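# Movix club planner: one January with it

Our football club in Tandumdale has 18 registered players, 2 usable goals and, until this winter, a fixture list kept in Agathe Courtois's head. Agathe coaches, washes the bibs and speaks to the league. When she went down with flu we discovered we had an away match by reading about it in the Trinness parish newsletter.

So we bought a year of Movix, which promises to run a small sports club from your phone. It certainly runs something from my phone. In the first week I had 30 alerts, most of them telling me that Helge Sæther had changed his availability to "maybe". Helge has been a maybe since he joined us from Pruvost.

The fixtures page is good. You type in the ground and the kick-off time, everyone gets the same message, and the arguments about who said two o'clock are over in seconds. Lift sharing works too, provided somebody owns a car with a working back door.

The funding section is where it falls down. We're applying for a 2,000 pound grant towards drainage, and Movix wants a "donor journey" before it will let you save a budget. Our donor journey is a man walking over from the pub. I filled it in as best I could and it gave us an amber badge for engagement. 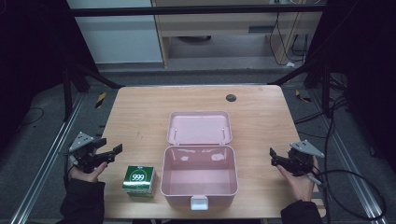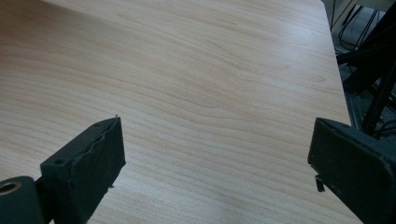 Exporting is another sore point. The league wants a plain spreadsheet, and Movix produces a very handsome PDF with our crest stretched sideways. I ended up typing the whole squad out again, which took an evening and most of a packet of biscuits.

Would I renew? For the fixtures and the lifts, yes, if they let me switch off the badges. Agathe is better now and has gone back to keeping the list in her head, though she does check it against the app. So far they've disagreed once, and the app was right. She hasn't mentioned it since.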